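Two Arms and a Padlock: An Afternoon at Camurau
April 8, 2020

I have been to enough robot open days to know the routine. There is coffee, there is a slide with a curve going up, and then a machine does one thing very well while everyone stands back. Camurau skipped the coffee, which I held against them, and the slide, which I did not.

Their building used to be a Nikton parts warehouse and still has the loading dock. What they do inside is gather examples. A person moves a pair of arms through a small job, the motion and the video get saved, and the person does it again. The learning system, which they call Trirkari, is trained on the pile. So far the pile stands at 3811 recordings, of which 2625 were judged good enough to keep. I asked who judges. The same people who make them, I was told.

Humaira Mengal runs the recording side and showed me the bench. I liked that it had seen some use. The top is smudged and scuffed, and the tools on it could have come out of my garage.

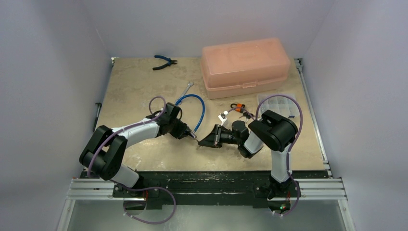 Both grippers at the metal fitting on the blue line, wrench alongside.

I had assumed that bringing two grippers together over a piece that small would be the easy part. Mengal said it was where most of the rejected takes come from. She was frank about it, and I trusted her more after that than I had for the first half hour.

My trouble is with the variety. The pink toolbox sits at the back, the organizer sits in front of it, and the pliers have their spot on the left. If the system sees that layout over 300 times, has it learned to handle a fitting, or has it learned this table? Mengal said they shift things between sessions. I asked how far, and she said "enough." A visitor from Gill, who buy this sort of thing, wrote that down. I would have asked for a number.

The walls bother me too. They are pale and plain on every side, good for the video and unlike any shop I have worked in.
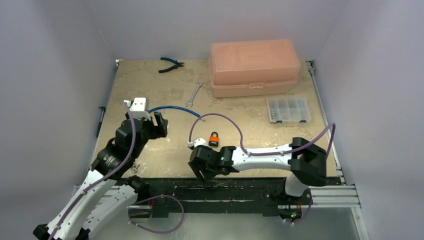 The padlock between the two arms, with the toolbox and parts organizer behind.

The padlock got more of my attention than the hose did. A lock is a fair thing to put in front of a robot, with a body to hold and a shackle to mind. I asked whether a trained system had ever been handed a lock of another make. Not yet — it is on the list for December.

So I came away without seeing any proof that the examples carry over to a different bench, and to be fair Camurau did not claim to have it. They claimed to have a lot of recordings. I believe them. I have asked to come back when the new locks are in, and to bring two of my own.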